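The pitch to staff was that the machines would take the boring jobs. Dorian Gilbert has been waiting since January to find out which ones those were.

Gilbert is a supervisor at Orkano, a company that fits out and services furnished rentals, and he has spent most of his working life resetting apartments between tenants. Doors opened, shelves checked, drawers emptied, everything put back. Orkano wants robots to do part of that. Until they can, people on his crew spend their shifts holding a gripper and opening cupboards with it so the software has something to learn from.

"They told us it was a new skill," he says. "It's opening a cupboard. I could open a cupboard when I was two."

The target for his team is 838 recorded attempts a week. He has the figure on a sheet taped inside his locker, beside the old one, which was 53 apartments a month. He says the old number at least meant something to the person doing it.

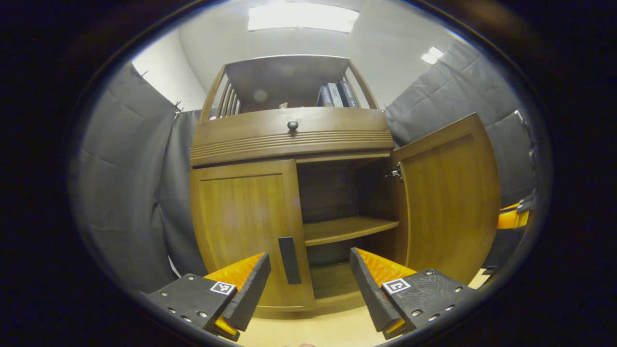

What bothers him most is the pace. A person who finds a stiff hinge gives it a nudge with the hip and moves on. On the recording crew you do it slowly, with the tool, and if you bump the door you do it over. Six people from his old crew were moved across. Two have since asked to go back and were told their positions were "under review."

I put it to him that the pay is the same and nobody is hauling mattresses up stairs any more. He gives me that one. "My back's better. I'll say it. But ask me what I'm training, and who's going to be doing it in a few years' time."

Management's answer is that the system, which they call Eto, will work alongside staff. Gilbert has asked for that in writing and is still waiting. He has also asked what happens when Eto meets a cabinet it has never practised on, such as the old painted ones in the Hovavska building, where no two doors close the same way. The reply was that it would generalize.

"Everybody says that word," he says. "I've yet to meet anyone who'll put a date beside it."

I haven't seen the robot empty an apartment either, and neither has anyone on his crew. Gilbert says he'll stay until his review and then see what else is going.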